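Checklist for the two hand grippers, home build, kept by Mireille Texier. To go through before each sorting session with the remote controls. Comments are under the points. If a point is marked OPEN, please read the comment before you pick up a gripper.

## A. Gripper body

- [x] **A1. Pivot screws tight, both sides.** Checked with the short screwdriver. Do not force them, the thread goes into printed plastic.
- [x] **A2. Upper joints move free.** Open and close 12 times with the hand, slowly. I feel a small hard point near the end of the closing. It is the same as in October, so I accept it.
- [x] **A3. Finger pads clean and well seated.** Wipe with a cloth that is a little damp. No alcohol, it makes the blue pads shiny and then the remotes slip.
- [ ] **A4. Housing without cracks.** OPEN. There is a fine line under the left mount of gripper Zelix. I can not say if it is a crack or a mark of the printing. Use this one only for light objects until Tuesday.
- [x] **A5. No crumbs or dust in the linkage.** Use the soft brush. Never blow with the mouth, you get it in the eyes.

## B. Cables and power

- [x] **B1. Cable has enough slack** for the whole movement from the table to the box and back.
- [x] **B2. No cable crosses the place where people walk.** We changed this after I fell over one — nothing broken, only my pride.
- [ ] **B3. Spare cable in the drawer.** OPEN. The spare has a loose plug. I asked Papadopoulos for a new one, no answer yet.
- [x] **B4. Batteries taken out of all the remotes.** A pressed button can turn on the television in the next room, and also an old battery can leak.

## C. Table and box

- [x] **C1. Box stands stable.** Push on the rim with two fingers. If it moves, put the non-slip mat under it.
- [x] **C2. Sharp tools away from the path of the fingers.** Small screwdrivers roll easily, so look for them also inside the box.
- [x] **C3. Table cover flat.** A fold can catch the tip of the finger.
- [x] **C4. Long sleeves closed or rolled up.** I write it for myself also.

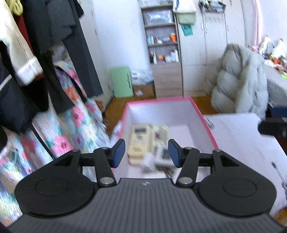
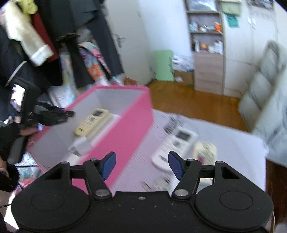 **Oltmont Home Robotics Club — Gripper Group**

The remotes are cream or white and the box has a pink rim, so the color difference is good for our work. The pale remotes against the pale bottom of the box are more difficult. Jurnance, our small program for finding the objects, still makes mistakes there. This is not a safety problem, but people then try to correct with a quick movement, and quick movements are how fingers get pinched.

## D. During the work

- [x] **D1. Free hand stays away from the pads.** The force is low but it hurts on the skin of the fingertip.
- [x] **D2. With two people, say "mine" before you go into the box.** We had two small collisions before we made this rule.
- [ ] **D3. Pause after 3 runs.** OPEN. We forget it each time. The wrist gets tired before you notice it. I will put a kitchen timer on the shelf.
- [x] **D4. Stop if a joint makes noise.** Put the gripper down on its back, unplug, then look.

## E. After the work

- [x] **E1. Unplug first, then clean.**
- [x] **E2. Tools back in the drawer.** 11 pieces in the small set. The last time the flat one was missing and I found it in my coat pocket.
- [x] **E3. Run counter written in the notebook.** At 1000 runs we change the pads, also if they look good.

Still to do: A4, B3, D3. For A4 I would like a second opinion from someone who knows printed parts better than me. Please write your comment under the point, with your name.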